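Printed fingers on metal parts: where do you draw the line?
Tending & Small Cells board, 13 posts hidden, showing latest

gearhead_dee
Okay, back to my question from page one! We're writing up house rules for the planetary bench and I'm stuck on the finger section. My draft says printed fingers are fine for steel gears as long as they get looked over at the start of each shift, and anything with a nick in the gripping edge goes in the bin. Our safety person (Despina Milošević, she posts here sometimes) wants a hard cycle limit on top of that. She said 3000 and then we swap them, good or bad. I think that's wasteful, but I'm the one who has to print the things, so I'm biased.
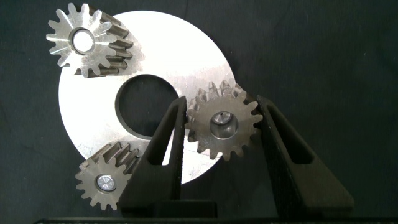 Third gear in the fingers, other two by the ring.

The teeth sit right against the fingers on both sides, so that's the contact I'm trying to write a rule for.

moldy_mike
I'm with Despina. A visual check depends on who's looking and how much coffee they've had. A counter doesn't care. We run a limit at Stenport and yeah, we toss good fingers. Plastic is cheap.

Rusk_77
Disagree with both of you lol. Why is anybody gripping on the teeth in the first place? Our rule is bore or face only, teeth are a functional surface. Write that down and the finger wear mostly goes away.

gearhead_dee
@Rusk_77 I'd love to, but look at the bore, there's a shaft or bushing sitting in it. No room for a finger in there. And I need the face clear for placing.

Rusk_77
Fair, I missed that. Then cap the grip force and put the number in the document. "Firm but gentle" was in our old one and it meant something different to each of the 2 shifts.

moldy_mike
^ this. Also say who is allowed to change it.

tinafromorneden
Can I add one? Write down what happens to the part after a drop. Ours says a dropped gear goes to inspection, no wiping it off and putting it back. People argued for two months over that line and I'd still fight for it.

gearhead_dee
Ooh, we have nothing on drops, stealing that. I'll put in the force cap and the cycle limit (fine, Despina, you win) and keep the shift check too. New draft goes up in January.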